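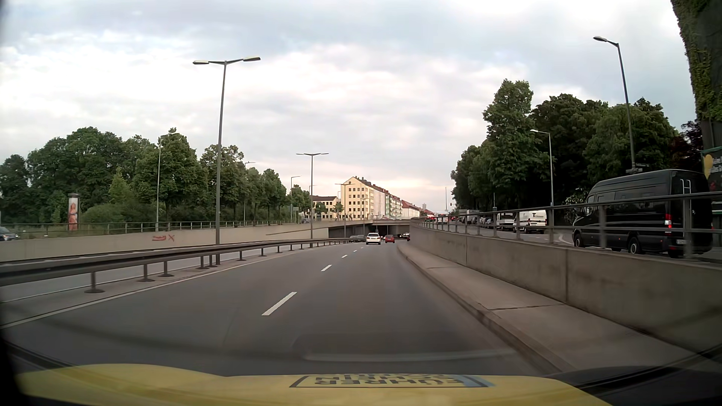 Reference > Roads and Transport > Divided Highways

Mar 25, 2024 - By the Drenadar Reference editors

A divided highway is a road on which traffic moving in opposite directions is kept apart by a median, a barrier or both. Each side is called a carriageway and usually has two or more lanes.

Lanes running in the same direction are separated by broken white lines. Solid lines mark the edges of the roadway. In many countries both edge lines are white, while in the United States the left one is yellow. Metal guardrail on short posts is common along the median, and concrete is used where space is tight.

In built-up areas the road is often lowered between retaining walls so that local streets can cross on bridges. These sections tend to have tighter curves and lower speed limits. 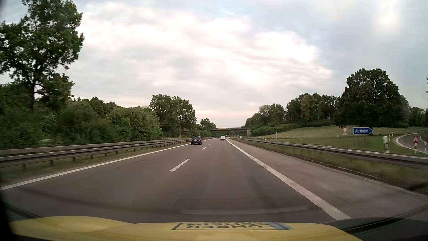

Outside towns the alignment is straighter, and a paved shoulder may run beside the right lane for stopped vehicles. Crossing roads are carried over on overpasses, whose decks rest on abutments at either end - longer ones also need piers. Shoulders are sometimes left out on older roads and on bridges, where widening is costly.

Related articles
Guardrail
Lane marking
Overpass
Retaining wall
Road shoulder
Underpass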